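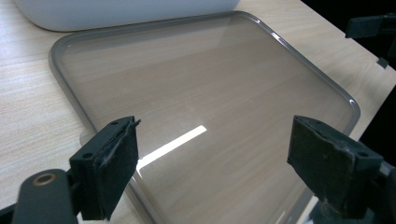 1/ So Presedholm wants to "give back" Anora Square to pedestrians. Again. The plan swaps 90 parking spots for 12 trees and a bike lane that stops at the bridge.

2/ The square was laid out in 1811 and has drained badly ever since. I read the whole plan. Drains get one line. 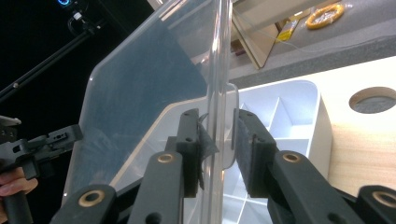 3/ Halina Krajewska at city planning promises 600 new bus seats by September. Which buses? The Likum line — the only one that stops there — isn't mentioned.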